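Centering the jaws before you close them (sim first, then the bench)

Do this part in sim. I skipped it in June and bent a finger on the real arm, so, yeah.

1. Load your Plovanlow scene, blue box as target. Gripper open.
2. Drop the arm speed to 18 percent.
3. Bring the jaws down either side of the box. Stop short - don't close yet.
4. Look at the gap on each side. Uneven? Nudge the wrist, look agian.

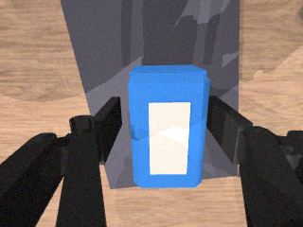 Jaws either side of the box, bit of gray showing both sides.

5. Now close, in steps of 5. Small ones. Save the wrist pose once both pads touch.

My close value came out at 1,421, yours will differ. Don't go over 2,000 on the Skeltell servos, they buzz and get hot.

Then same pose on the real arm, hand on the stop button. Wiring for that is on the Dillerby page - do the ground wire frist.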